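Regeln für den Zweiarm-Platz, Version irgendwas

Mai 2024

So, schnell runtergeschrieben bevor ich wieder in den Zug muss. Faustino Camacho hat mich gestern gefragt, wo eigentlich unsere Regeln für die Aufnahmen am Zweiarm-Tisch stehen. Antwort: in drei Mails, auf einem Klebezettel und in meinem Kopf. Kein guter Zustand. Also jetzt hier, unsortiert, wird später schöner. (Wird es nicht.)

Vorweg: das ist Hauspraxis bei uns im Projekt Kidia. Keine Norm. Wer wissen will was rechtlich gilt, liest bitte die Maschinenrichtlinie und die ISO 10218 und nicht meinen Blog. Unsere Risikobeurteilung hat Huguette Rey gemacht, die hängt im Ordner, und wenn dort was anderes steht als hier, gilt der Ordner.

Erstens, Arbeitsraum. Wenn die Arme Strom haben, ist der Rahmen die Grenze. Keine Hände drin, kein "nur kurz", auch nicht wenn das Teil umgekippt ist. Erst anhalten, dann laut "steht" sagen, dann greifen. Klingt albern, wenn man allein im Raum ist. Trotzdem machen, das muss sitzen, sonst macht man es zu zweit auch nicht.
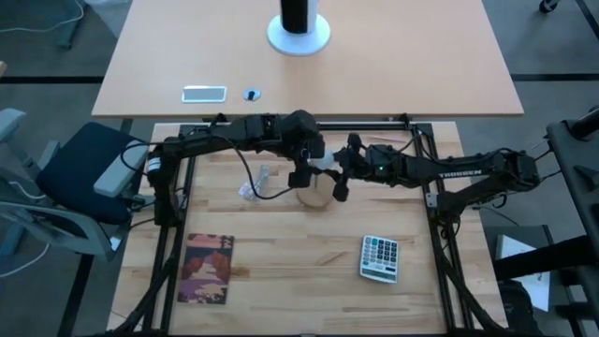
Zweitens, Not-Halt. Vor der ersten Episode drücken, jeden Tag, und gucken ob wirklich beide Arme reagieren. Bei Jurkmont haben sie das mal eine Weile nur links geprüft. Ging gut, hätte aber nicht müssen. Ergebnis kommt ins Protokoll, mit Kürzel. Achtung: nach dem Drücken können die Arme absacken, je nach Pose. Also vorher in Ruhestellung fahren und nicht mittendrin testen, wenn die Greifer über irgendwas Zerbrechlichem hängen.

Drittens, Umgebung. Lange Haare zusammen, Ärmel hoch, Umhängebänder ab. Bürostuhl so weit weg, dass keiner aus Versehen an den Rahmen rollt. Kabel auf dem Boden sind mein Dauerthema, ich sags jetzt nicht nochmal. Doch: Kabel auf dem Boden!

Viertens, Protokoll. Jede Episode kriegt eine Zeile. Aufgabe, wer bedient, Ausgang, Bemerkung. Im Dezember hatten wir 3669 Episoden im Bestand und bei 79 davon wusste kein Mensch mehr, ob sie als gelungen oder abgebrochen zählen. Rausgeworfen, alle 79. Das tat weh. Seitdem gilt: leere Spalte "Ausgang" = Episode fliegt, ohne Diskusion. Ich hab auch schon eigene verloren.

Und bitte Abbrüche nicht löschen. Abbrüche sind Daten. Markieren, Grund dazu, fertig. Ein Wort reicht, "abgerutscht", "verdreht", "Bediener müde", ist mir alles recht.
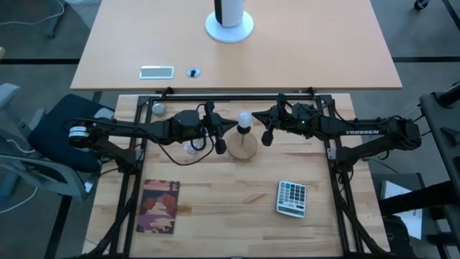

Fünftens, Streuobjekte, da gibt es am meisten Streit. Petridis räumt den Tisch für jede Aufnahme komplett leer, Ravbridge lässt alles liegen wie es kommt. Wir machen was dazwischen: Zielobjekt in die Mitte, dazu ein paar Sachen, die mit der Aufgabe nichts zu tun haben. Bei der Lampe mit dem runden Holzfuß liegen zum Beispiel Taschenrechner, die Karte mit den Bäumen drauf und was zerknülltes Durchsichtiges aus Plastik mit auf dem Tisch. Wichtig ist, dass es im Protokoll steht. Und dass nichts davon unter die Kabel vom Arm rutscht, also vor jeder Serie einmal hinschauen. Durchsichtiges Zeug mag ich besonders, sieht für die Kamera jedes mal anders aus, sobald sich das Licht ändert. Genau deshalb gehört es rein und genau deshalb muss man es aufschreiben.

Sechstens, Pausen. Teleoperation ist anstrengender als es aussieht, nach einer Weile werden die Bewegungen ruckelig und man merkt es selber als Letzter. Bei uns: nach 15 Episoden Wechsel oder Pause. Huguette wollte weniger, ich wollte mehr, jetzt sind es 15 und keiner ist richtig glücklich damit.

Siebtens, Greifer. Nach jeder Serie Finger auf Abrieb ansehen, Schrauben am Handgelenk mit der Hand prüfen. Strom aus dabei! Siehe erstens. Wer was austauscht, schreibt Datum und Seite auf, links oder rechts von vorne gesehen. VON VORNE. Wir hatten da schon sehr lange Gespräche drüber.

Was noch fehlt: Regeln für Besuch, Regeln für neue Aufgaben, und wie man eine Kamera neu kalibriert ohne den halben Bestand unbrauchbar zu machen. Letzteres schreibt Faustino, hat er jedenfalls gesagt. Faustino, falls du das liest, du hast es gesagt.

Korrekturen gern per Mail, ich bau sie nächste Woche ein. Zug kommt.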